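Gripper jaws drift open while holding a box - what am I missing?

Two grippers on the striped blanket, mid-session, with the white JIYIN MUSIC box still to be picked. 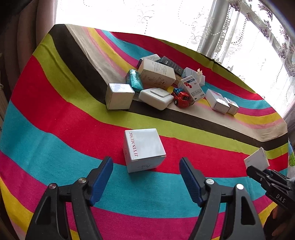 posted by slowpinch in Grippers & End Effectors
Monday, May 27, 2019

Hi all, long-time reader, first time asking for help. I do pick-and-place recordings at home with a pair of hand-held grippers, and one of them has started letting go of things. Not right away, which is what's driving me nuts. It closes fine, it grabs the box fine, I lift, and then a few seconds later the jaws have crept open a hair and the box slides out from between the pads. Last night it dropped a little carton of medicine on the edge of the window sill and dented the corner. No big loss, but I've got glass things on the list for next week and I'd like to not be sweeping.

The bad one is the one with the blue ridged pads. The other one, the DAS, will hold a small flat box all day without complaining.

What I know so far:

It started somewhere after grasp 1048 in my log. Before that I had maybe one drop a session and those were me being sloppy. In the last session I logged 40 grasps and lost 4 of them, all the same way, slow creep and then gone.

It's worse with slick stuff. The glossy cube boxes and anything in shiny wrap are the worst, the toy car it almost never drops. Weight doesn't seem to matter much because these boxes are basically air.

I wiped the pads with a damp cloth and it got better for one evening. Then back to the same thing. I also tightened the two screws on each finger until they felt snug. No change that I could tell, though the left finger feels a bit stiffer than the right one now, so maybe I overdid it?

My other worry is the log itself. The software marks a grasp as "held" when the jaws stop moving, so a bunch of my drops are sitting in there as good grasps. I've got 1718 recordings in total and I really don't want to watch them all. Is there a smart way to find the bad ones?

I'm in a spare bedroom, no proper bench, everything is on a blanket by the window. A guy at the Judico parts counter told me to just buy new fingers. Before I spend that money I'd love to hear from someone who's seen this.

bentlinkage
replied the same evening

Oh I've had this one! I had the same creep on a pair I built up from a Grotix kit and I chased the pads for two weeks before I figured out it was the pivot.

Do this. Power off or take the tension off, whatever yours has. Hold one finger near the base and wiggle the tip with your other hand. Then do the other finger. They should feel the same. If one has slop and the other doesn't, the load is all going through one side, and the box slowly turns in the jaws until it's only touching a corner of the pad. From where you're standing it looks like the jaws opened. Half the time they didn't, the box rotated.

You can check that with a marker. Put a dot on the box right where the middle of the pad sits, grab it, hold it for a full minute, set it down without letting go and look. If the dot moved but the gap is the same, it's slip. If the gap is wider, it's the mechanism and you can leave the pads alone.

On the screws, yeah, I think you overdid the left one. Back both of them off until the finger swings freely under its own weight, then bring each one up a little at a time until the side-to-side wobble goes away, and stop there. Snug is too much on a pivot. A stiff finger eats your closing force before it ever gets to the box, so you could well have made it worse. Sorry!

If they won't stay put at that setting, a tiny bit of the removable threadlocker on the threads. Keep it away from the plastic, some of that stuff makes plastic go brittle and then you really are buying new fingers.

And please leave the glass off the list until you've had a whole session with no drops. I put a folded towel under everything now and move well away from the window sill. I also stopped working barefoot, for reasons you can guess.

padsandpucks
replied the next morning

Mostly agree with bentlinkage but don't skip the pads. A damp cloth is not enough. It moves the dust around and leaves whatever was in the water, and that one good evening you got sounds like a dirt problem to me. Use isopropyl on a lint-free wipe, go along the ridges and not across them, and let it dry completely before you pick anything up. Try a hidden spot first in case the blue stuff doesn't like alcohol. Blankets shed, too. I do mine at the start of every session and again halfway through.

For the recordings - you don't need to watch all of them. If your software saves the jaw gap over time, take the gap when it says "held" and compare it to the gap right before you told it to release. Real holds stay nearly flat. Creepers drift. Sort by the difference and watch from the top of the list until you hit a long run of good ones. That won't catch the ones where the box rotated without the gap changing, so also spot check anything slick from grasp 1048 on. I did this on a batch for the Figueroa group and it took an afternoon.

Then change your rule. Don't call it held when the jaws stop. Call it held when they've stopped and the object is still there at the end of the lift.

yardsale_drekstead
replied two days later

mine did this and it was the battery. swap it and see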